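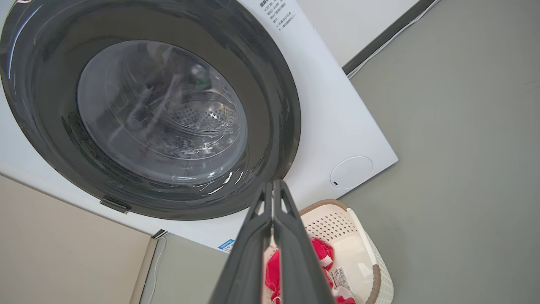
Jolene Katene asked whether the cycle labels could be trusted for loads that were paused and restarted, and the short answer is only from version 4 onward. Earlier versions recorded a restart as a new cycle, so totals computed from them run high.

Filed under: Datasets / Household Water & Energy

# Murkix Laundry Cycle Log

Per-cycle water and electricity readings from 36 households in the Guthrie area. Each row is one wash cycle. The set has around 2,000 rows.

## Files

- cycles.csv: one row per cycle
- homes.csv: one row per household, joined on home_id
- tariffs.csv: electricity price bands used for the cost columns

## Columns in cycles.csv

- home_id: text, stable across versions
- start_local: start time, local clock, no offset stored
- duration_min: integer, pauses included
- water_l: liters drawn from both inlets
- energy_kwh: measured at the outlet
- program: as entered by the household, lowercased
- restarted: 0 or 1; blank before version 4

Program names were not merged. "Cotton," "cottons" and "normal" all occur, and the mapping between them differs by machine. Digby Tawhiri keeps a partial mapping in the notes folder. It covers front loaders only.

## Collection

Water was metered with Flunis inline sensors at 5-second intervals. Electricity came from plug meters on the same logger. Cycles were cut wherever both signals stayed at baseline for longer than the gap set in config.yml. Households with a shared hot water feed have water_l from the cold inlet alone; filter on feed_type in homes.csv before comparing averages.

## Known problems

- Logger clocks drifted in February. Start times for that month are good to the hour.
- Delayed starts are logged from the first water draw, and the time the button was pressed is lost.
- Spin-only cycles have water_l of 0. These are valid rows.

## Changes

Version 4, Oct 28, 2021: added restarted, removed duplicate rows, corrected two tariff bands (Chih-ming Man).

Report errors with the home_id and start_local of the affected row.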